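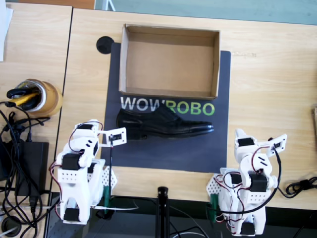 Flotwood Boards > Clothes & Repair > Shoes

Search the boards Search titles only Go

One shoe gave out, the other is fine. Do I really have to resole both?

posted by halfpair

I own one pair of good shoes. They are black Festilanos, leather sole, bought for a wedding and then pressed into service for every interview, funeral and office party after that. The left sole has worn through at the ball of the foot. You can push a fingertip against the insole from outside, and I found out about it the way you'd expect, by crossing a parking lot in October.

The right sole looks close to new. I don't limp, as far as I know, and my wife, who would have mentioned it, agrees.

I took the left one to the repair counter at the mall and the man wouldn't quote me for a single shoe. Pairs only. He said this in the tone people use for church rules. Then he offered to glue a rubber half sole over the hole for $30 a pair, which seems to me like putting a rug over a missing stair.

So:

Is "pairs only" a real thing with a reason behind it, or is it a way to sell me a second sole? If I mail the shoes off to somebody better, can I send just the left? And is it worth doing on a shoe that was middling to begin with? I don't know what Festilano people think of themselves but I paid middling money.

I have a dinner to get to in 9 weeks and would like to attend it on two dry feet.

Tags: resoling, leather soles, dress shoes, mail-in repair

Dušan Dvořáček

I did shoe repair for 11 years, first for Sýkora when he still had the shop by the bus station and later on my own, so I'll take the man at the mall's side for one paragraph and then stop.

Pairs only is real. A new leather sole is thicker than a worn one, even one that "looks close to new." Put a full new sole on the left and leave the right, and you are standing on two different heights. It's a small difference. Your ankles won't file a complaint the first day, but the shoes will crease differently, the heels will wear differently, and in a year you'll be back at the counter saying the repair was bad. Most shops have had that conversation and don't want it again. The color of the edges won't match either, though you can fix that with edge dressing and some patience.

Where I part ways with him is the glue. Never put anything over a hole. The old sole has to be cut back to sound leather first, and under the sole there is a layer of filler, usually cork, that is probably wet mush by now on the left one. It wants scraping out and replacing. If he didn't mention the filler, he wasn't planning to look at it.

Before you spend anything, find out how the sole is attached. Pull out the insole or sock liner if it's loose and look for a line of stitching inside the shoe. Then look around the outside, on the ledge where the upper meets the sole. Stitches on the outside ledge and none inside usually means a welted shoe, and those can be resoled several times. Stitches inside and none outside is usually Blake construction, which can be done by anyone who has the machine, and plenty don't. No stitches anywhere means it's glued. Be suspicious of stitching on the ledge that looks too perfect. Some makers run a decorative row up there that holds on to nothing.

I have had Festilanos on the bench in all three kinds, so I can't tell you from here.

If it's welted: full soles on both, new filler on the left, new heel tips while they're in there. If it's glued and middling: half soles on both, done properly, and start saving for the next pair.

As for why it's only the left, do you drive a stick? Or drag that foot to stop a bicycle? I had a customer who went through left soles like bread and he turned out to be braking a scooter with it.

halfpair

It's the bicycle. I had convinced myself that didn't count. Stitches on the outside, none inside, and they look crooked enough to be sincere.

marge_in_socks

Just mail them! I sent my husband's brown ones to a mail-in place and they came back beautiful, although it took so long that he'd bought another pair, and now he has two pairs and wears neither.

Things I'd do again: send both, even if only one is sick. Take the laces out and keep them at home (mine came back with somebody else's, shorter). Put your name on a slip of paper inside each shoe. Stuff the toes with plain paper – newspaper will rub off on a light lining. Wrap each shoe on its own so the heels don't chew on the other one's toe, and use a box with hardly any room left in it. Do not send the nice cloth bags. You will not see the nice cloth bags again.

Ask about turnaround before you pay, and ask again in a different way.

No idea about the cork stuff, he seems to know.

vedis_owner

Skip all this, buy Vedis with the rubber sole. Mine have done 2,345 miles according to my step app and the only thing wrong with them is how they look. I wouldn't wear them to a dinner. But they're dry.

halfpair

Update for whoever finds this later with a wet sock. I found a shop two towns over that does welted shoes, full soles on both, filler included, and the woman there looked at the left one and asked what kind of bike. Ready in three weeks, she says. The mall man got the key copying instead.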